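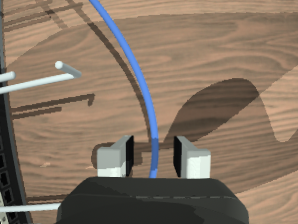

Buying a first telescope: frequently asked questions

Will I see what's on the box?
No. The pictures on telescope boxes are usually long exposures, stacked and coloured on a computer. Through the eyepiece most galaxies are grey smudges, and faint ones at that. The Moon, Jupiter and Saturn are the exceptions, and they are worth the money on their own.

Is more magnification better?
Ignore any telescope sold on its magnification. A useful limit is 50 times for each inch of aperture, and British air rarely lets you get that far. A small scope pushed past its limit gives you a large blur. Look for the aperture, which is the width of the main lens or mirror. If the seller doesn't print it, I wouldn't buy from them.

Is a 70 mm refractor any good?
It can be. Ours is a Plosell, bought second-hand, and it shows Saturn's rings at 60 times without much fuss. The tripod it came with was dreadful and wobbled every time somebody touched the focuser. Rhiannon Pugh swapped it for an old surveyor's tripod and it has behaved since.
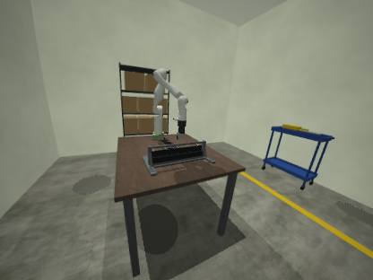 Do I need a computerised mount?
I doubt it. They are sold as a way of skipping the part where you learn the sky, but most of them want lining up on two or three bright stars before they'll find anything, so you have to know those stars anyway. They also eat batteries in the cold. Shivam Chaudhary disagrees with me on this and likes his Mokon very much. He lives under street lights and can't see enough stars to hop between, which I grant is a fair case.

What about a smart telescope?
It takes pictures and sends them to your phone. Some of the pictures are lovely. Whether that counts as looking at the sky is your business – try one at a club night before you spend anything.

Can I buy a star and name it?
You can buy a certificate. Astronomers won't use the name.

Are filters worth it?
A Moon filter is cheap and does cut the glare. "Light pollution" filters do very little against modern white LED lamps, whatever the packet says. Never look at the Sun with a filter that screws into the eyepiece. They can crack.

Should I just get binoculars?
Quite possibly. Delyth Harries used nothing else for 6 years and knows the winter sky better than I do. Start in February if you can bear the cold, with Orion well up by 7 in the evening.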